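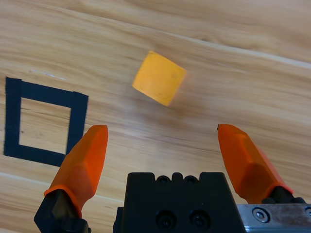
Bench notebook, table 14
Nov 23, 2022
Entry by Aqeel Mohmand

Took over the table from Vernon this morning. Purpose today is surface and marking only: check the top, check the tape square, decide whether the yellow-orange block stays as the standard piece.

Top. Light wood, long wavy grain. Small whitish scuff just above the tape, upper left. Tried a dry cloth, then a damp one. No change. Leaving it, not deep enough to catch a fingernail. There is also a paler streak running diagonally on the upper right. Vernon has it down as a join between panels. I think it may only be light. Check again with the blind down before anyone writes "join" on the table card.

Tape. Black, matt, four strips, overlapped at the corners. Corners pressed down again with the back of a spoon. Old note says to replace the tape every 60 sessions; the tally sheet has a page missing, so I can't say where we are. If it is redone, cut the strips long and overlap as now. The mitred corners tried in March lifted within days.

Block. Matt finish, a bit mottled, darker speckles on the face. The speckles don't come off with a cloth. Vernon wants to sand and repaint. I would leave it, as new paint changes the grip and then the earlier sheets don't compare. To discuss.

Start position: outside the square, turned at an angle to it. Keep the angle loose. Do not line it up with the grain, which is what we all drift into after lunch.

Stores. Velthorpe tape, part 3536, one roll left in the drawer. Ordered two. Brunska wipes finished.

To do
- blind down, look at streak again (AM)
- find missing tally page (VF)
- decide on repainting before the next block of sessions
- put the spoon back in the kitchen

Recent entries
Table 14: tape corners, second attempt
Moletti lamp, flicker at low setting
Drawer labels redone
Bergeron clamps, jaw pads worn
Wipes and cloths: what marks the wood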